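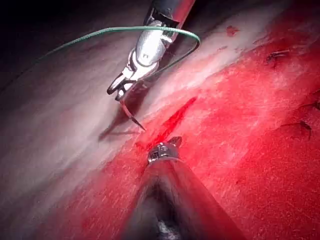

图7-1 腕部相机视角下的双器械缝合操作。上方器械的钳口处可见弯针,绿色编织缝线从其腕部关节前方绕过。

第7章 手术缝合示范数据的采集

7.1 引言

前几章讨论了策略模型的结构与训练目标,并假定训练样本已经存在。本章转向样本本身的来源。对模仿学习而言,示范数据决定了策略能够接触到的状态范围,也决定了动作标签的精度上限。网络结构的改进通常无法弥补示范中的系统性偏差:若所有示范都从同一姿态入针,模型在其他姿态下的输出便缺乏依据。

本章以缝合为主要任务。选择这一任务有两点考虑。其一,缝合包含持针、入针、出针、交接、拉线等阶段,各阶段对位置、姿态和接触的要求不同,适合用来说明分段标注的方法。其二,缝针细小,缝线柔软,二者的状态都难以由机器人的关节读数直接推出,必须依靠图像或其他外部测量加以补充。刚体抓取任务中常用的一些简化假设,在缝合中大多不成立。

读者应已掌握第2章的坐标变换和第5章的行为克隆。不熟悉远程运动中心约束的读者,可先阅读附录B。

7.2 术语约定

本章使用以下术语,含义在全书中保持一致。

示范:操作者通过主手控制从手完成的一段连续操作,包含全部同步记录的图像与运动学数据。

片段:示范中具有单一操作目的的部分,例如一次入针。片段由起始时刻和终止时刻界定,相邻片段之间允许存在未标注的过渡区间。

样本:训练时送入网络的最小单元,由某一时刻的观测以及随后若干步的动作组成。一段示范可以产生大量样本,但这些样本高度相关,不能视为相互独立。

会话:同一操作者在同一套设备配置下连续完成的一组示范。相机标定、照明设置和器械安装在会话之内不得改变。

第四个术语在划分训练集与测试集时尤为重要。若按样本随机划分,相邻时刻的图像会同时出现在两个集合中,测试误差将被严重低估。按会话划分可以避免这一问题,代价是测试集的规模变得不均匀。

7.3 贯穿本章的数据集

本章的实例取自Nilero缝合数据集。该数据集由Plonis平台采集,运动学数据的记录频率为100赫兹,共含441段示范,其中93段在质量审查后被标记为不完整。不完整的示范没有删除,与其余数据一同保存,并附有审查代码。7.9节将说明这类示范如何用于训练失败检测器。

本章引用的是2023年11月23日冻结的版本。此后的修订只涉及注释文件,不改变原始记录。

数据集中的每段示范包括下列内容:

(1)腕部相机图像,随器械运动;
(2)固定相机图像,覆盖工作区;
(3)两侧从手的关节位置、关节速度与钳口开合角;
(4)主手位姿与离合踏板状态;
(5)片段标注及审查代码。

第(4)项容易被忽略。操作者踩下离合踏板时,主手可以移动而从手保持静止。若在计算动作标签时误用主手位姿,这些时段会产生并不存在的位移指令。采用从手的实测位姿作为标签可以绕开此问题,但会引入控制器的跟踪误差。两种做法的比较见7.6节。

7.4 观测视角的选择

腕部视角与固定视角提供的信息并不等价。腕部相机距离操作点较近,缝线的编织纹理、钳口与针体的相对位置都能以较高分辨率成像。与此同时,近处的器械轴会产生强烈的透视缩短,在图像中占据很大面积,而真正参与操作的金属末端只占一小块区域。图7-1下方的器械即属此类:轴身向图像底边急剧变宽,钳口尖端则位于切口下段旁边。

固定视角的优点在于参考系不随器械改变。对同一空间点,其图像坐标的变化可以直接归因于该点自身的运动,片段边界因此较易判定。固定视角的主要缺陷是遮挡。当一侧器械的轴横穿工作区时,另一侧的钳口可能完全不可见,而操作者会本能地调整姿态以恢复自己的视野,这种调整也会被记录为动作。

设腕部相机坐标系为C,器械末端坐标系为E,固定相机坐标系为F,机器人基坐标系为B。针上一点p在C中的坐标可经由手眼标定矩阵变换到E,再由正运动学变换到B。若同一点在F中也能观测到,则可得到一个闭环约束,其残差反映了标定误差与运动学误差之和。对于钢丝绳驱动的器械,后者往往占主导地位,并随关节构型而变化。因此不宜用单一的常数矩阵吸收全部残差。

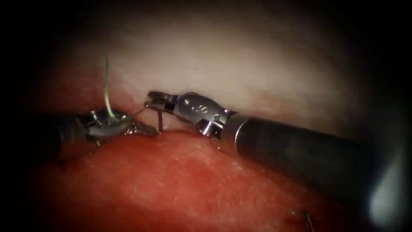
残差最值得关注的时段是针的交接。在此阶段,一侧钳口夹住针的尾段,另一侧钳口须移动到出针点附近,两组钳口之间的距离很短。末端位置若有少量误差,就足以使接针一侧夹空,或夹在过于靠近针尖的位置。训练数据中的图像与运动学记录如果没有对齐,网络学到的接近轨迹会在这一段出现系统性偏移,在自由空间中的移动阶段却看不出异常。

基于同样的理由,评价标定质量时应把交接片段单独列出。对整段示范求平均会掩盖问题,因为自由移动所占的时间远多于接触操作。

7.5 照明与反光

内镜式照明的光源与镜头接近,光照强度由中心向四周迅速衰减。湿润或光滑的表面会产生镜面高光,抛光的金属腕部尤其如此,其局部像素常达到饱和。饱和区域不含纹理信息,特征匹配和光流估计在其中都不可靠。

采集时可以采取的措施有限。降低光源功率能够减少饱和,却会使缝线在暗区中难以分辨。图7-1中的缝线在左侧暗区接近黑色,进入照明区后才呈现明显的青绿色。若分割模型仅依据颜色阈值提取缝线,暗区一段便会丢失,重建出的曲线在该处中断。Majimbun标注工具为此提供了可见性字段,标注者对缝线的每一段分别填写“清晰”“可推断”或“不可见”。“可推断”一项仅在前后帧能够共同确定位置时使用。

阴影需要另行处理。针与钳口投在表面上的阴影,形状可能与针体本身相近,初学的标注者容易将其误标为针。反过来,阴影与实物之间的间距随二者距离的缩小而减小,是判断针尖是否接近表面的有效线索。数据增强时若采用过强的亮度扰动,这一线索将被削弱。建议先在验证会话上比较扰动前后的入针误差,再确定扰动幅度。

表面上已有的染色和残留线段也会干扰检测。标注规范应明确规定,只有当前正在使用的缝线才计入“缝线”类别,其余细长物归入“其他”。规范一旦确定,中途不得更改;确需更改时,应对此前的标注重新审查。

7.6 动作标签的构造

令从手末端在时刻t的位姿为T(t),钳口开合角为g(t)。最直接的动作标签是相邻时刻的相对位姿,即T(t)的逆与T(t+1)之积,再附上g(t+1)。该定义与基坐标系的选取无关,便于在安装位置不同的设备之间共享数据。

相对位姿标签有一个明显的弱点。在较高的记录频率下,相邻时刻的位移可能与编码器噪声处于同一量级,网络倾向于输出接近零的动作,部署时表现为停滞。常用的处理方法是降采样,或以一段时间窗内的累计位移作为标签。窗长过大会抹平入针瞬间的姿态变化,应按片段类型分别选取。Drandell工具包的预处理模块允许为每类片段指定窗长,默认对入针和交接使用较短的时间窗。

钳口开合角的处理方式与位姿不同。g(t)在闭合后不再反映指令的变化:钳口夹住针体时,实测角度停留在接触值,而操作者的指令可能继续减小。仅以实测角度为标签训练出的策略,夹持力往往不足。应当同时记录指令值与实测值,以前者作为标签,以后者作为观测的一部分。

下文先给出位姿标签在有跟踪误差时的偏差表达式,再用Nilero数据集中的入针片段进行数值验证。推导中假定控制器可近似为一阶滞后环节,时间常数在单个片段内保持不变。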